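Hosatura Two-Tier Desk Drawer Unit
Section 3: Placing, filling and living with it
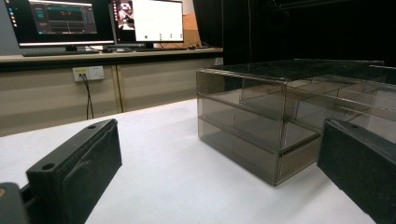 Before you start, a word about what this unit will do for your desk. The leaflet in the carton promises "a calmer working day". Leonie Nolte and I have kept drawer units on our desks for years and have yet to notice one. What you get is a see-through box that holds small things. If you fill it with rubbish you will have a box of rubbish, and because the acrylic is clear enough to see into, you will be looking at it every morning.

3.1 Choosing the spot

1. Clear the part of the desk where the unit will stand. Wipe the surface with a barely damp cloth and let it dry. Grit under the base will scratch a white desktop, and you won't find out until you move the unit.

2. Stand the unit with the drawer front facing your chair. Leave enough room in front for the drawer to come out fully. Plenty of people measure for the box and forget the drawer.

3. Press lightly on each corner of the top. If it rocks, try another spot first. Folded card under one corner works for a week or so and then slides out.

Note: The smoked tint is said to hide clutter. It takes the edge off bright colours and that is all. A yellow highlighter is still plainly a yellow highlighter.

CAUTION: Do not stand the unit next to a radiator or on a sunny sill in July. Acrylic can warp, and a warped drawer will stick for good.

3.2 Deciding what goes in

4. Tip everything you mean to store onto the desk. Throw out dead pens now. Archie Menzies kept a tub marked "to test", which is how he came to own a tub of dead pens.

5. Put the things you reach for daily in the upper tier: paper clips, a rubber, a memory stick, stamps. Use the partitions loosely. One kind of thing to a space is a nice idea that lasts until the first busy afternoon, so pair things that don't tangle.

6. Put flatter, heavier items in the lower drawer. A stapler may fit or it may not. The sales page shows one in there, but it doesn't say which one, and our Brernex stapler had to go in diagonally.

7. Leave a little space. A drawer packed to the brim catches on the rail when you pull it.

Note: The Tijani felt liners sold separately stop things rattling. They also collect fluff and pencil dust. Try a piece of plain paper cut to size before spending money.

3.3 Opening and closing

8. Pull the drawer from the middle of the front panel, using both hands if it is full. Pulling on one corner makes it run crooked.

9. If it sticks, push it back in and start again. Do not jerk it. Check for a paper clip down the side, the usual culprit.

CAUTION: There is no stop at the back of the travel. The drawer will come right out into your lap if you let it.

3.4 Cleaning

10. Empty the unit. Blow or brush the dust off before wiping, as dry dust scratches.

11. Wash with lukewarm water and a drop of washing-up liquid. Dry with a soft cloth. Kitchen roll leaves fine marks which show badly on the top panel when a lamp is on it.

CAUTION: No window spray, no surgical spirit, no scouring pads. The Gumus polish recommended on the carton made fingerprints harder to see for two days. Draw your own conclusions.

3.5 Stacking

The carton says a second unit can be stacked on the first. It can, but the top is smooth and nothing locks the two together. Britta Rathjen runs hers side by side and we would do the same.

3.6 If a panel cracks

Stop using the drawer and tape over the sharp edge. Glue made for acrylic will hold a hairline crack. It won't hold a corner, whatever the tube says. Spare drawers are ordered under part number 274.

Section revised Jan 21, 2019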